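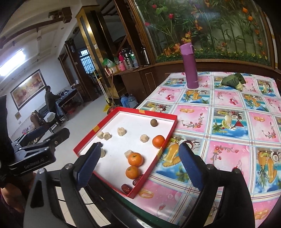

Billside Quilt Swap -- Questions We Get A Lot

What is the swap?
You make blocks, you mail them in, you get the same number back from other people. Everybody works from the same pattern each round. This round it's the Rastetti star.

How many blocks do I send?
4 per set. Two sets max per person, please. We had somebody send nine sets once and sorting took all of Friday.

What size?
12 1/2 inches unfinished. Measure after pressing, not before. A hair over is fine, we can trim. Under is a problem and I will have to send it back.

Do I have to use cotton?
Yes. Quilting cotton, prewashed or not, your call. No flannel, no sheets, no poly blends. If you aren't sure what it is, leave it out.

Can I use my scraps?
Sure. Background has to be a solid light though -- white, cream, pale gray. Prints go in the star points only.

Which way do I press the seams?
Open on this one. The Birach round was pressed to the dark side, so if you still have that sheet on the wall, take it down!

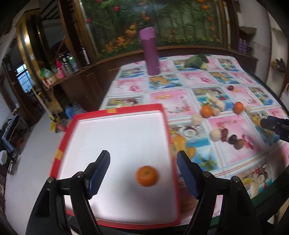 What about thread?
50 weight cotton, anything neutral. Stitch length a little shorter than your normal, the blocks get handled alot before they're sewn into anything.

Do I sign them?
Initials in the seam allowance, pencil or fabric pen. Not on the front.

How do I pack them?
Flat in a zip bag, set number on a slip of paper, return label tucked inside. No pins. Please no pins.

When are they due?
End of September. In our hands, not postmarked. Swapped sets go out once everything is checked, usually takes me 2 weeks.

I missed the deadline, now what?
Email anyway. Sometimes somebody drops out and there's a gap to fill. Otherwise you roll over to the Moura round, same rules diffrent block.

Is it beginner friendly?
If you can sew a straight quarter inch, yes. Make a test block first. Points will get lost, it happens, just try to keep them off the edges.

How big is this thing?
Last round we handled over 3000 blocks from 300 people. So please be patient with email.

Who do I write to?
Heloísa Rangel, link in the sidebar. Put "swap" in the subject line or it goes in with everything else.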